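The pick-and-place kit that starts with paper and tape

Small workshops have been promised easy robots for a long time. The promise normally breaks on the second day, when somebody must teach the arm where things are. The Rorkitar table kit, sold by Beaudoin, is a new attempt to make that second day shorter, and I have spent 3 weeks with it in a shared workshop to see how far it goes.

The kit does not include an arm. You bring your own, and Rorkitar gives you the rest: a mounting plate for the gripper, two cameras, a licence for the Driltalell software and a thick paper manual which I liked very much. One camera looks over the whole table. The other sits at the wrist and looks straight down. Driltalell takes both views and learns from the movements you show it by hand.

The manual asks you to divide the table into cells before you do anything else. You may buy the printed mat from Beaudoin, or you may make the grid yourself with kraft paper and painter's tape. We made it ourselves. The lines came out rather wobbly, and I was worried that we would have to pull everything up and begin again. The software did not complain. It uses the cells only to plan where you should put the object for each demonstration, so that you do not always put it in your favourite place without noticing. 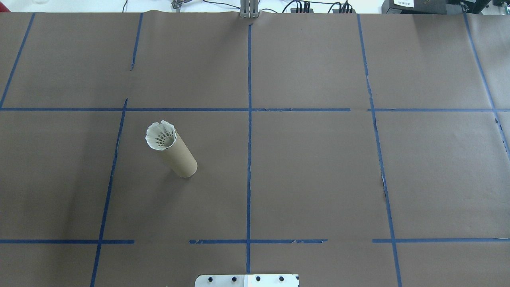 A cardboard tube with a shuttlecock in its open end, standing in one cell of the taped grid.

Our test object was a tube with a shuttlecock in the top. I chose it on purpose to be a little unkind. A tube on its end has a small foot and falls easily, and the skirt of a shuttlecock does not like to be squeezed. The arm should take the tube by its body, move it to another cell and leave it standing.

We recorded 103 demonstrations, changing the cell each time. It is slow work and your shoulder will know it in the evening. The recording screen is good, with large buttons and a clear sound when a demonstration is saved. The review screen is less good. To delete one bad recording you have to open it, wait for both videos to load, and then confirm in a different menu. I hope that Beaudoin will repair this in the update planned for October.

After training, the arm did well in the cells near to its base. In the far cells it was more nervous. It came down beside the tube, stopped, and corrected itself before closing. In the corners it knocked the tube over more often than I would accept in real production. Adding more demonstrations in those corners helped, and the manual could say this earlier than chapter 3. 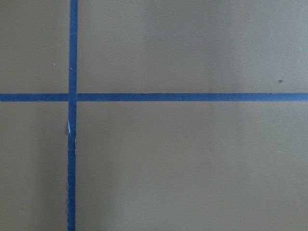 Two strips of blue tape crossing on the table surface, seen from the wrist camera. Text: Imine, contributing writer, workshop technology

The wrist view is where the kit earns its price, in my opinion. With only the table camera, Driltalell knows the correct cell but is vague about the last bit of distance. At close range it can see much finer things: a ragged edge on a strip of tape, a scuffed patch, even specks on the surface. I asked Beaudoin if such marks can confuse the training. Their support desk answered that small marks are harmless if they stay the same, and that a fresh strip of tape in the middle of a recording day is a worse idea than an old torn one. So we left ours alone.

There are 2 things I would change before buying. The cable for the wrist camera is too short for a long arm, and the clips supplied with it open by themselves. Also, the licence is tied to one computer, and moving it to another means writing to support and waiting for a new key.

For a school or a small packing shop which already owns an arm, I would recommend the kit with the table mat left out of the order. Paper and tape did the same job for us, and the colour of the tape can be whatever you have in the drawer, as long as it stands out from the paper.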